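Chapter 4
A Place for the Small Stuff

I used to think sorting was something you did at the end of cleaning, once the floor was clear and the dishes were done. Then I moved into the apartment on Simcombe Street with 13 boxes marked MISC, and I learned otherwise (the hard way, over most of March). Every one of those boxes had batteries in it. And string! So much string.

In this chapter we're going to work with bins. Get a few that don't look alike, clear off a table, and bring over whatever has been rolling around in your kitchen drawers.

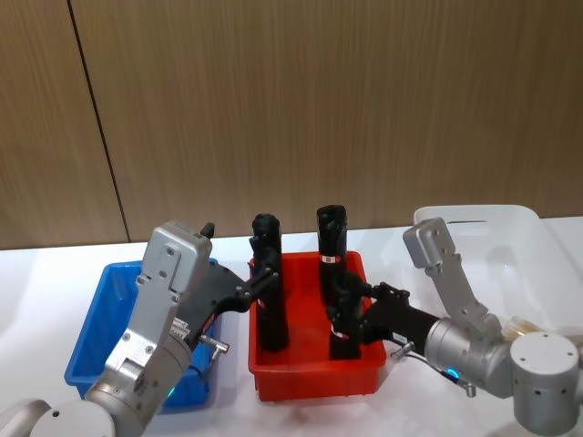
Figure 4.1 Blue, red and white bins side by side on a white tabletop.

You'll want different colors because your hands learn a color faster than your eyes read a label. I reach for red before I've even thought the word "red." Give each bin one kind of thing and stick with it for the whole session, even when something odd turns up and you're dying to make an exception.

Start with the things you already know how to name. Toothpicks, trash bags, tape, candles. Leave the mystery cables for Chapter 6, please, or you'll be there all night. 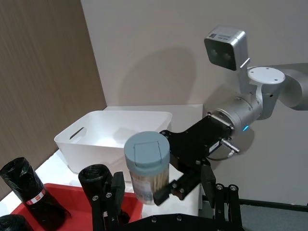 A jar of toothpicks held upright, with an empty white bin behind it

Now, about containers inside containers. When I taught this as an evening class at Clurkura, the question that came up every single term was whether a jar of toothpicks counts as one thing or as 70 things. It's one thing! The lid makes it one thing. As long as the lid stays on, you pick up the jar, you put down the jar, and you move along.

Rolls are the same. A roll of trash bags is a single item until you start tearing bags off it, and then you've got a roll plus a loose bag, and the loose bag goes under the sink. 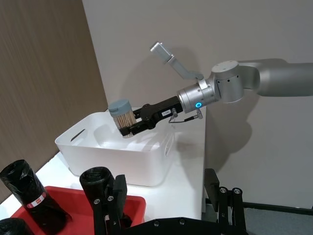
Jovita Espinoza disagrees with me on this, and wrote in the margin of my draft that a jar should be opened and checked before it goes anywhere, "or you're just filing half-empty jars." Fair enough. Check yours if you like. I do mine once a year.

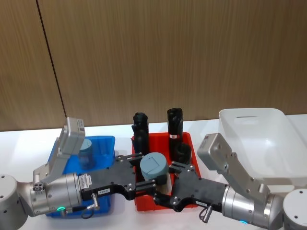
Size matters more than people expect, and so does height. Low bins are lovely for anything you grab often, while a deep one swallows small things whole. Tall items can stand up in a low bin and still be easy to spot, the way the black cylinders do in the red one here, and a jar with a rounded top like the one in the blue bin sticks up enough to grab. Try both ways with your own things before you start Exercise 4.1.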